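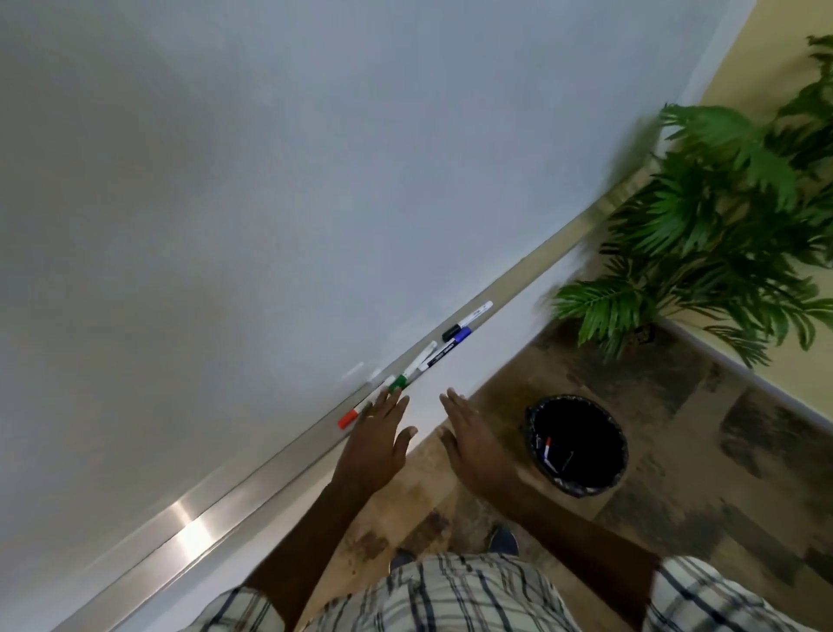

4.2 Recording a task with the Nuter head camera kit

This section explains how to record a tidying task by hand, so that the Vustus software can prepare it for your robot arm. We use the marker tray of a whiteboard, but the steps are the same for a shelf or a desk.

1. Put on the head band and tighten it until it does not slide when you look down.

2. Stand close to the board. Both hands must stay in view of the camera during the whole task.

3. Press the record button for 3 seconds and wait for the short tone.

4. Arrange the markers in the tray side by side. Move at normal speed and keep your fingers open between two movements - the software finds them more easily.

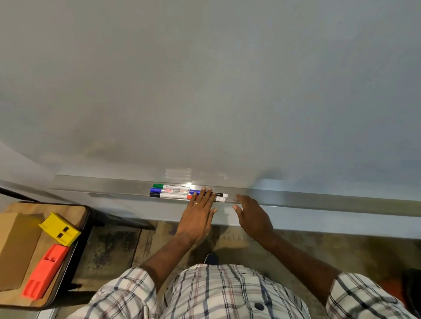
5. When you finish, pull back both hands and wait for the second tone. Then stop the recording.

Note: One recording can be 800 seconds long at most. Longer files are divided, and the parts must be joined again in Vustus (see page 84).

Note: Light reflected from a glossy board can disturb the hand tracking. If the status lamp turns orange, change your position a little and repeat from step 3.

CAUTION: Do not charge the battery while you wear the head band.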